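Features | Business | Money | Culture | Archive | Subscribe

The Tax Office That Came to the Market

By Korkor Fiadzo
December 7, 2021

By the time I reach the front of the line in Arbridge, Mwajuma Ogola has already registered a fishmonger, two barbers and a man who repairs radios. She works from a folding desk between the bus stand and the grain sellers, and she is having a wonderful morning. "Next!" she calls, and a woman with a ledger wrapped in newspaper sits down and starts talking before her chair has stopped scraping.

Small traders here used to pay their yearly business tax at the district hall in Sang, 20 miles off on a road that eats tires. You closed your stall, bought a bus ticket, stood in a line, and quite often came home with a note telling you to return with a different form. Plenty of people skipped it. Then in March the district tried something so simple I still can't believe it took this long: it sent the clerks out to the traders.

The mobile desks run on a records system called Cultus, which lets a clerk open an account, work out what is owed and print a receipt in one sitting. Traders can split the bill into small payments, and the smallest allowed is 500 shillings. That last part is what people bring up first, and they bring it up with real feeling. Jeptoo Magesa sells school uniforms and has never in her life had a full year's tax sitting in a tin at one time. Now she pays a little after each good week and keeps the receipts in a biscuit box, which she opened for me with enormous pride.
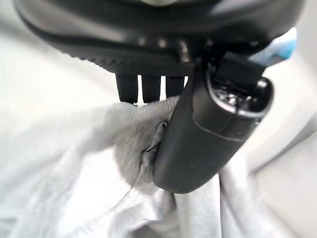 Traders talk about the old system as a hand that came down once a year and took whatever it could reach. Mwangi Biwott, who runs the program, grew up over his mother's tailoring shop and heard plenty of that talk through the floorboards. He still remembers dreading those yearly visits as a boy. What he wanted was a collector who sat down, said good morning and explained the sum. So his clerks train for it! They practice on each other, taking turns as the angry butcher, and I'm told Mwajuma's butcher is terrifying.

The numbers have been kind to him. The desks have signed up 2,120 new businesses, and 90 percent of them were up to date with their payments when I visited. Biwott recites both figures the way other men recite soccer scores.

Damián Barrera, an economist who studies local finance at the Arnier Institute, is a fan with a few worries. He would like to know what happens in a bad rainy season, when a small payment stops feeling small. He also wants the district to publish, stall by stall if it has to, what the money buys. On that the traders are way ahead of him. A drain has been dug behind the grain sellers, and at least four people walked me over to look at it. It is a very good drain.

Back at the desk, the woman with the ledger has finished. Mwajuma stamps the receipt, turns it around and reads every line aloud, including the date. The woman asks her to read the total again, and she does. Next week the desk moves to the cattle market, and Biwott has already gone ahead to find some shade.

Contact the editors | Copyright 2021. All rights reserved. | Back to top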